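The offer was two thousand words on whether a machine could clear a table yet. I had written the answer before I left the house. It was no, and I'd gotten nearly eight hundred words out of it on the train.

Ultorard had put the demonstration in a former shoe store, which still had the little slanted mirrors along the floor. They gave us coffee and a folder. The folder said that Una would return 80 minutes a day to the average family. I wrote "who counted?" next to that and underlined it.

Una was the name of the thing. Rerumach had built it, Ultorard would sell it, and a woman in a gray jacket told us it had been named for somebody's grandmother. I have never met a grandmother who took that long over a saucer.

## The saucer

It took 5 minutes. I watched the clock over the register. The arm went down, thought, went up, turned its wrist like someone trying on a bracelet, and went down again. When the saucer reached the rack there was applause, and I am ashamed to say I joined in.

"And the crumbs?" I asked.

The woman in the gray jacket said crumbs were on the road map.

"For when?"

"January," she said, and then, after looking at one of the engineers, "We hope January."

I should explain about crumbs. I cleaned offices at night for two years, before anybody paid me to have opinions, and I learned there that lifting things is the easy part of a table. Any fool can move a cup. You get paid for what's left when the cup is gone, the grit that skates away from the cloth, the speck that might be dirt and might be the wood. My supervisor used to lay her cheek on the desk and look along it toward the window. Ask a machine to care about that.

## Baldursdóttir

They let us see the back room after the coffee ran out. The table in there was called Baldursdóttir, after the shop that made it, and it was pale and handsome and I wanted it badly. Here they did the training by hand. One of the engineers held the gripper like a pair of barbecue tongs and moved it over the wood, and Una was supposed to learn from that. He had done 30 passes before lunch. He looked the way I used to look at four in the morning.

I asked if I could print a couple of pictures with my piece. He sent me 2 and asked me to be fair.

I had them up on my screen that night, with the no already typed.
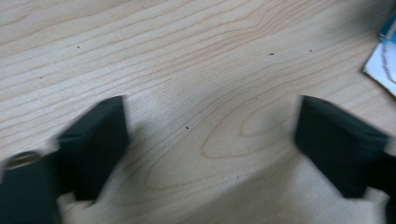
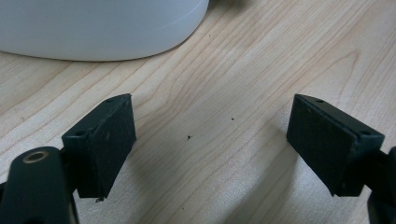

## What I filed

I looked at them for longer than I had looked at the saucer. Dark fingers held apart over good wood, nothing between them, and those specks. My own kitchen table was under my elbows and there was toast on it from the morning.

I kept the no. I took out the joke about the grandmother and put in a paragraph about the man with the tongs – what he was paid, which he'd told me, and how many tables he thought he had left in him, which he hadn't wanted to say. The editor cut it for length.

Then I got a cloth and did the toast. I missed some. I found it with my wrist the next day.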